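**Wooden bowls** are open vessels made from a single piece of wood, or from several pieces glued together, and used for preparing, serving or holding food and small household goods. They are among the oldest kinds of container still in daily use. A good deal of what is written about them, in shops and in books, rests on weak evidence. This article deals mainly with turned bowls in household use and with the claims commonly made for them.

## Terms

In English the older word for small wooden household goods is *treen*, which covers bowls along with spoons, cups, platters and butter moulds. Dealers tend to use it for anything old and brown. A *turned* bowl is cut on a lathe and is round when it leaves the tool. A *carved* or *dug-out* bowl is hollowed by hand with an adze, gouge or crooked knife and can be any shape. A *burl* bowl is made from an outgrowth of the trunk, where the grain runs in all directions. Sellers also use "hand-carved" for bowls that were plainly turned on a machine and given a few tool marks afterwards, so the term is not a safe guide to how a piece was made.

## History

Wood rots in most soils, and the record is thin for that reason. The bowls that survive come mostly from bogs, wells, shipwrecks and frozen or very dry ground, and they may not be typical of what people used. Statements that "every home" in a given period ate from wood should be read with this in mind. It is fair to say that turned bowls were cheap and common across much of medieval Europe, and that pottery, pewter and later enamelled metal pushed them out of many kitchens over several centuries.

Dating by style is unreliable. A plain bowl has few features that change with fashion, and the same form may have been made in one valley for two hundred years. The collection at Bralutside holds 933 pieces of treen, a large share of them bowls, and its catalogue once gave a date for nearly every one. Danish Satti, who revised the catalogue, withdrew the dates of 51 bowls on the grounds that they had been copied from dealers' labels. He left the rest in place with a warning that "old" was the most that could be said for many of them.

The revival of the wooden bowl in the twentieth century is better documented, though it has attracted its own legends. The Cantero works at Triltia is often described as a family shop going back "generations" before its first sales list of 1938. No earlier paper has been produced. The list itself offers eight bowls, all turned, and says nothing about tradition. That language appears only in later advertising.

## Form
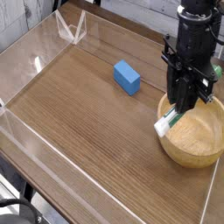 Most household bowls are round, and the usual explanation is that a circle is somehow the natural shape for sharing food. The lathe is a simpler one. A blank spinning on a lathe comes out round whether the maker has views about sharing or not, and round bowls became the rule wherever turning was the cheap way to work. The wooden bowl seen here is of this familiar round sort. Oval and boat-shaped bowls belong to the carving tradition, and are still common where logs are split in half and hollowed along their length.

Bowls do not stay perfectly round. Wood shrinks more across the grain than along it as it dries, and a bowl turned from green timber will pull into a slight oval over the following weeks. Makers who want a true circle rough the bowl out thick, leave it to dry for months and then turn it a second time. An oval mouth is sometimes offered as proof of great age. It proves only that the wood moved, and a new bowl can do that in one August beside a heater or a sunny window.

Rim shape is partly a matter of taste. Thin rims look fine and chip easily. Thick rims take knocks better and give the hand something to hold, at the cost of weight. The claim that a heavy rim keeps a bowl from warping is repeated in many turning manuals, usually without any test to back it up – in practice a good deal depends on how the blank was cut and dried.

## Timber

Close-grained hardwoods such as maple, beech, birch, sycamore and fruitwoods are the usual choices for food bowls. They wear smoothly and have little smell. Open-grained woods such as oak and ash are used too, but hold crumbs and oil in their pores. Softwoods dent and may leave a taste of resin.

Colour is a poor way to name a timber. Many pale woods look alike once sanded and oiled, and most darken with light and handling. Stain is common on cheaper goods. A label reading "acacia" or "olive" may be accurate, but a buyer has little means of checking it without looking closely at the end grain, and few shop assistants can help.

## Finish

Bowls are sold bare, oiled, waxed or coated with a hard film. Mineral oil stays soft and has to be renewed. Linseed, tung and walnut oils harden in air, though some products sold under those names are blends with very little of the named oil in them. Film finishes shed water well until they crack, after which water gets under the edge and lifts them.

"Food-safe" is the phrase most often printed on the tin. It can mean that the cured finish has been tested, that each ingredient appears on some approved list, or that the seller thinks it sounds good. The bowl oil sold as Zasiris carried the phrase for years beside a curing time of eight hours. The curing time was later dropped from the label, and the phrase was kept.

## Claims about hygiene

Two opposite beliefs are widely held. The first is that wood is dirty and cannot be cleaned. The second is that it kills germs and hardly needs cleaning. Neither is well supported in that plain form. Bacteria drawn below the surface of dry wood often die off as the moisture leaves them, and this has been shown on cutting boards under test conditions. A bowl left damp, cracked or coated in old dressing is a different case. Results differ with the species, the finish and how wet the surface is kept.

The practice of never washing a salad bowl, so that it will build up a "seasoning", belongs to the second belief. It became fashionable in North America in the middle of the twentieth century and was presented as an old European custom. Evidence for the custom is hard to find. Oil left in the wood goes rancid, and the flavour admired by some owners is probably in large part that.

## Uses

Salad, bread and fruit account for most of the wooden bowls sold. Many never hold food at all and end up with keys, coins, toys or odds and ends in them. Surveys of kitchen goods tend to miss this, as they ask what a bowl was bought for and stop there.

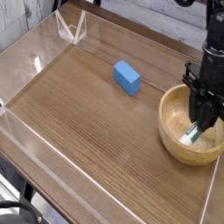 *Round wooden bowl with a thick rounded rim; a small light-blue block lies near the centre of the table.*

## Care

Hand washing in warm water followed by drying straight away is the common advice, and there is little reason to quarrel with it. Dishwashers cause splitting through long heat and soaking. Lemon juice and salt are said to "draw out" stains; they may lighten the surface, and light sanding does the same job more evenly. Small cracks can be filled, but the filler often falls out when the wood next moves.

Oiling every month is advised mostly by people who sell oil. A bowl that looks dry and feels rough probably needs some, and one that feels greasy has had too much.

## See also

- Treen
- Woodturning
- Burl
- Kitchenware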